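Haseden Sets Out Three-Year Plan for Robot Sorting Cells

Haseden will add 7 robot cells to its Wubshet parts-sorting shop over the next 3 years, and we couldn't be more excited to get going. The first order goes to Droltik in August and covers arms, grippers and a full set of spare finger pads.

The budget was built from the bench up. Our Dundel planning group drew up a list of 200 small parts that pass through the shop, from capacitors to push-button boxes, and asked of each one what sort of gripper it would need. Twenty-two came back as too small or too soft for standard fingers. Those will stay with our hand sorters for now, and money for special tooling has been put into the second year.

Each cell has its own line for training, service and floor work, so the shop can see the whole cost before anything is bolted down. Staff on both shifts had a say in the order of the rollout, and their notes changed it for the better!

Suppliers who would like the parts list can ask the Haseden purchasing desk for a copy.

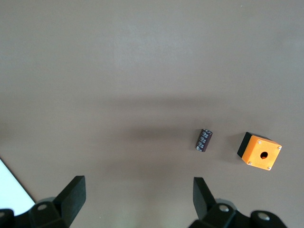 A capacitor and an orange-topped box with an open gripper at the sorting bench.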